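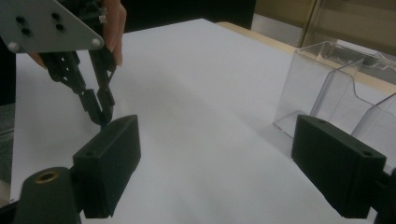

A Posia conclui este mês a primeira fase do programa de revisão da iluminação nos edifícios sob sua gestão. Neste fio apresentam-se os critérios adotados, as principais constatações e o calendário das intervenções previstas a partir de agosto.

62 partilhas · 21 comentários

O levantamento abrangeu 62 salas do polo Hekport, entre gabinetes, salas de reunião, oficinas e zonas de leitura. As medições foram feitas ao nível do plano de trabalho, de manhã e ao fim da tarde, com estores abertos e com estores corridos.

Em 21 dessas salas, o valor medido junto às mesas ficou abaixo dos 400 lux que o regulamento interno fixa para tarefas de escrita e leitura prolongada. A maioria situa-se na ala norte, onde as luminárias são as originais do edifício.

8 comentários

O valor médio de uma sala diz pouco sobre o conforto de quem nela trabalha. Encontrámos compartimentos com médias regulares em que a mesa encostada à parede recebia metade da luz da mesa central. Os relatórios passam, por isso, a indicar o valor mais baixo de cada sala ao lado da média.

A coordenação técnica esteve a cargo de Pylyp Hrynyshyn. O tratamento dos questionários aos ocupantes foi assegurado por Chaltu Bogale, do serviço de instalações.

As respostas aos questionários confirmam em parte as medições. A queixa mais frequente foi o encandeamento, à frente da falta de luz — em especial nas salas orientadas a poente, depois das 16h00.

3 partilhas

O encandeamento pode ser direto, quando a fonte de luz está no campo de visão, ou refletido, quando a luz incide numa superfície e é devolvida para os olhos. O segundo caso é muitas vezes atribuído ao ecrã, mas a origem pode estar no tampo da mesa, num quadro ou num armário envidraçado.

Os tampos brilhantes foram assinalados para substituição gradual. Os tampos claros de acabamento mate distribuem melhor a luz e reduzem o contraste com o papel, pelo que serão o padrão nas próximas aquisições de mobiliário.

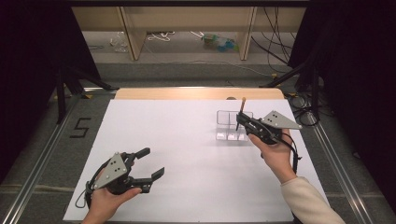

Superfície de trabalho branca, com uma faixa de madeira clara ao fundo.

21 partilhas · 2 comentários

Quanto à temperatura de cor, as salas de leitura e de descanso passarão a dispor de lâmpadas de 3000 K. Nos gabinetes e nas oficinas mantém-se uma luz mais neutra. Deixa de ser permitida a mistura de tonalidades na mesma sala, situação que o levantamento encontrou com frequência após substituições avulsas.

Solicita-se, a este respeito, que os serviços não adquiram lâmpadas por iniciativa própria. Os pedidos de substituição devem ser dirigidos ao serviço de instalações, com indicação do piso, da sala e da posição da luminária.

5 comentários

A luz natural mereceu um capítulo próprio no relatório. Sempre que a planta o permita, as mesas serão colocadas perpendicularmente às janelas. A posição de costas para a janela projeta a sombra do utilizador sobre o trabalho e a posição frontal obriga a vista a adaptar-se continuamente entre o exterior e o papel.

A mudança de posição das mesas não carece de autorização, desde que se mantenham livres as passagens e o acesso aos quadros elétricos. O serviço de instalações presta apoio quando houver cablagem a deslocar.

Foram também verificados os sensores de presença nos corredores e nas instalações sanitárias. Em dois pisos, o tempo de permanência estava regulado para um intervalo demasiado curto, com reclamações legítimas dos utilizadores. A regulação foi corrigida durante o levantamento.

14 partilhas

A limpeza das luminárias ficará inscrita no plano de manutenção. O pó acumulado nos difusores reduz a luz disponível sem que a alteração seja notada no dia a dia. Em várias salas da ala norte, a limpeza foi suficiente para repor o valor regulamentar na mesa central — as mesas laterais continuam a exigir reforço.

Esse reforço será feito com candeeiros de mesa orientáveis, atribuídos ao posto de trabalho. O utilizador deve colocar o candeeiro do lado oposto à mão com que escreve.

As intervenções de agosto começam pelos pisos inferiores da ala norte e decorrem entre as 7h00 e as 10h00. As salas afetadas serão identificadas à porta com antecedência. Nos restantes pisos, os trabalhos dependem da entrega das luminárias pelo fornecedor, e as datas serão publicadas logo que confirmadas.

6 comentários

Os ocupantes com sensibilidade visual acrescida ou com indicação médica específica podem pedir uma avaliação individual do posto. O pedido é confidencial e não necessita de ser encaminhado pela chefia.

Numa segunda fase serão tratadas as zonas exteriores: acessos pedonais, parque de bicicletas e cais de carga. O caderno de encargos está em preparação e incluirá limites à luz projetada para as habitações vizinhas, matéria sobre a qual recebemos observações de moradores.

O relatório completo, com as fichas das salas e as plantas anotadas, encontra-se disponível para consulta na receção do polo Hekport. Observações e correções podem ser entregues por escrito no mesmo local até ao início das obras.

21 partilhas · 4 comentários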